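The brick room, and what I've done with it so far
February 3, 2021

I promised a few of you an update on the brick room months ago, and then Christmas came along and I found I'd written exactly one paragraph, most of it about curtains. So I've put the kettle on and I'm having another go.

For anyone new, I took the room on in September. It's at the back of the old Cavmont building, up a flight of stairs that seems to gain a step every time I carry something heavy, and I use it for sorting, mending and storing all the bits and pieces I can't fit at home. My sister Ellen came to see it before I signed anything and stood in the doorway for a long time without speaking (she is not a quiet person). Then she said, "Well, you can't paint over that," and I knew she meant the brick.

I do love it. From a distance you'd call it red-brown and leave it there, but the longer you spend with it the more colours come out, a dusty pink in one place and a sort of biscuit tan in another, with darker patches dotted all over as though somebody had shuffled the pack before laying them. I've drunk a lot of tea looking at that wall when I should have been sorting buttons. The pale mortar stops it getting gloomy, and so does having so much white in the room, up in the ceiling and in the pipe that runs along above the bricks. I had plans to box that pipe in. I've gone right off them. 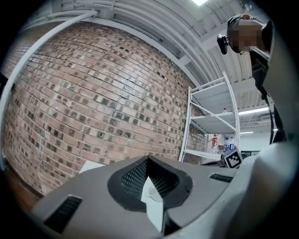
The shelves, at last

I went round and round on shelving. My first thought was dark timber, to go with the brick, and I got as far as measuring up before Ekaette Ekpo talked me out of it over a very long lunch. Her view was that a heavy wall wants something light beside it. White metal, thin uprights, air between the shelves. I sulked for a day and then agreed with her, and I've told her so, which she enjoyed enormously.

Putting things on them has been slower. I have a terrible habit of filling a shelf the moment it exists, so this time I made myself a rule that anything going up there had to have been used in the past 3 months. You'd be amazed how much that rules out! Out went the dried-up glue and the tin of odd hinges I've been moving from house to house since I was a student. The Orkico catalogues went too, all of them, though I did sit down and read two cover to cover first.

A clear surface

My other resolution is to keep one flat surface clear at the end of every day. White shows every crumb and every snipped thread, so I can't fool myself that I've wiped down when I haven't. A damp cloth, a drop of washing-up liquid, then a dry cloth straight after, and I'm done before the radio programme finishes.

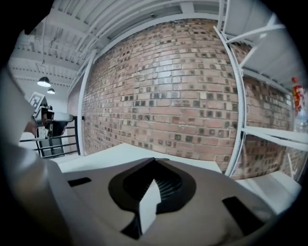 I won't pretend I manage it every evening. Last week I left a half-mended lampshade out for days and had to work round it with my elbows tucked in, grumbling at whoever had left it there. But when I do manage it, coming in the next morning is a real pleasure, and I start on the proper job much sooner.

Still to come is the question of a rug. There's a Gouveia one I've had my eye on, in a faded green, and I keep going back to look at it online and closing the page again. Ellen says green with that brick will look like a Christmas pudding. Ekaette says buy it. I've got nearly 100 pounds put by, so there's a bit more saving to do before I have to choose between them, and in the meantime I'm wearing two pairs of socks.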